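Mesico Club Raffle and Bingo Console

Model 3422 – desktop caller's unit with verification and session printing

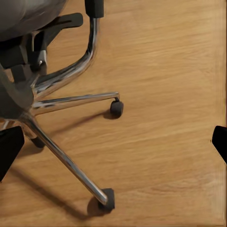 Office swivel chair on a honey-coloured wood floor, computer render.

The Mesico is a caller's console for clubs, halls and licensed venues that run their own bingo and raffle sessions. It draws the numbers, shows them on the venue's screens, checks claimed tickets and prints a record at the end of the night. It replaces the older Zodik unit, which we stopped selling last year but still service.

The console sits on an ordinary desk or table. It has a colour touch panel for the caller, a row of physical keys underneath for people who prefer them, and a lockable cover over the settings switch. The draw button is large and lit from behind. You can set it so that one press calls one number, or let the console call on a timer with a pause key.

Games supported

The Mesico comes loaded with 90-ball and 75-ball bingo, a straight number raffle, a meat tray raffle mode (short draws, several winners, no repeats) and a members' draw. The members' draw can read a plain list of member numbers from a USB stick. Gaps left by resigned members are skipped, so you don't end up calling a number that no longer belongs to anyone.

Up to 50 game programs can be saved. A program holds the order of games, the patterns, the prize amounts and the messages that show between games. Most venues set up a weekday program and a weekend program and leave it there.

Random draw

Numbers come from a hardware generator on the main board. It is sealed at the factory and has no user settings. If the seal is broken the console will still start, but it will only run in practice mode until it has been back to our workshop. Rules on electronic draws differ between states and territories, and some permits ask for a particular form of record. Please check with your own regulator before you order. We can supply the technical file on request.

Checking tickets

Key in the ticket serial or scan it with the hand scanner, and the card comes up on the caller's panel with the called numbers marked. It goes to the public screens only when the caller presses Show. The ticket file holds the common book series. If you buy from a smaller printer, send us a sample book first and Raelene Pearce in our Drulport office will tell you whether it will read.

What's in the box

Mesico console
Hand scanner with stand
Power supply and lead
2 HDMI cables
Receipt printer and a starter roll
Two keys for the settings cover
Printed quick guide

Screens, microphones and ticket stock are not included. Any television or projector with an HDMI input will do. For longer runs to the far end of a hall, ask for the Sutcliffe extender, part number 3160.

Setting up

Allow an hour or so for the first setup. The console walks you through the date, venue name and screen layout, then runs a test game. Keep the printer on the same side as the caller's writing hand if you can, as the paper feeds forward. Do not put drinks on top of the unit. Liquid damage is the most common repair we see and it isn't covered.

Training is done by phone or video call and is part of the price. Shayne Donnelly takes most of the sessions. On-site training can be arranged for an extra charge, mainly in September and after the new year when we have people on the road.

Warranty and service

Two years on the console, one year on the scanner and printer. We keep loan units in Drulport and will send one out while yours is being repaired, subject to stock. Return freight is free in the first year.

Trade-in

We accept Zodik consoles in working order, with keys. Saved programs from the Zodik can't be carried over and will need to be entered again – Murray Hollis in the workshop can do this for you for a flat fee.

Ordering

Orders are for registered clubs, charities and licensed venues only, and we need a copy of your current permit or licence. The buyer must be over 18. Phone or email the sales desk and ask for Ruby-Lee Ruawai. Current lead time is three weeks.

Page updated Wednesday, August 30, 2023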